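Omville Trade Help
Printing and Packaging > Cartons and board

Cracking along the crease on coated folding cartons

Posted by Jarmila Havlíček
May 16, 2023

I should be grateful for advice on a fault that has appeared in a repeat job. Our company, Pešek, orders a small tuck-end carton for dried herbs in lots of 1000. The board is a white-lined folding boxboard with a dark green solid printed over the front, both sides and all the creases. The February delivery was satisfactory. In the present delivery the ink and coating have split along two of the four vertical creases, so that a thin white line shows when the carton is erected. The two remaining creases are sound.

The printer in Prullemdale states that the artwork and the cutting forme have not changed. The cartons were kept in our store for 7 days before they were opened. Is the fault more likely to lie with the board, the creasing or our storage? I would also wish to know what we may fairly ask the printer to check.

Cosmin Chiriac

The storage may have contributed, but it should not be assumed to be the main cause. Please establish the following before writing to the printer.

Grain direction. The grain of the board should normally run parallel to the main creases of the carton or across them as the specification states, and it must be the same for every lot. If the sheet layout was altered to save board, the grain may have been turned. Tear a blank in both directions; the straighter tear follows the grain.

Creasing. Ask for the width and depth of the channel and the height of the rule, and whether the matrix was replaced for this run. When two creases fail and two do not, a worn or badly seated strip of matrix is a reasonable first suspicion. Examine the inside of the board as well. A good crease shows an even, rounded bead, and a poor one is flat or lopsided.

Moisture. Board that has dried out will crack more readily. Leave a closed bundle in the packing room for a day, then fold cartons from the middle of it and compare them with those already opened.

Keep unfolded blanks from both deliveries, with the pallet labels. A claim is difficult to settle once every sample has been made up.

Radomír Dvořáček

Change to a matt laminate. We did so at Belska and have had no complaints since.

Vlasta Halás

I agree with the first reply and would not recommend laminate until the crease has been checked, as it adds cost and may only hide the fault. A heavy solid over a fold will always be at some risk. The printer may be able to reduce the ink coverage at the creases or offer a more flexible coating. Request a signed folding sample with the next proof.

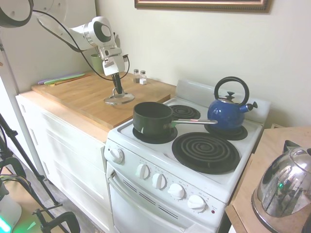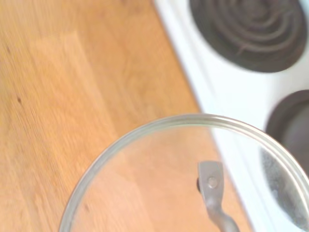

Related topics in this section

Glue flaps opening in cold storage
Choosing a board weight for small cartons
Who owns the cutting forme when a supplier is changed?
Reading a delivery tolerance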